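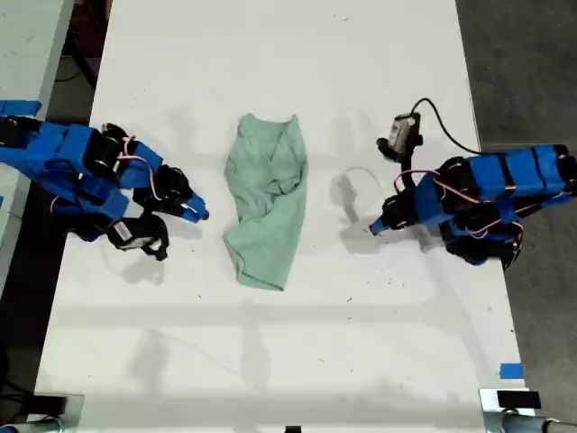
Line drying vs. dryer for cotton tees
4 replies · 1,867 views

isby_laundry
My cotton shirts have been coming out of the dryer shorter since February. I use medium heat. Should I switch to a line for all of them?

Kekar
Yes. Mine hang in the hallway overnight and the length hasn't changed.

celtitmont4
I don't agree. Low heat is fine if you take them out slightly damp and pull the hems straight. Line dried cotton feels like cardboard.

Kekar
Shake them hard before you hang them. It helps with the stiffness.

isby_laundry
I don't have a hallway that long. I'll try low heat on two of the old ones first.
2 likes · Share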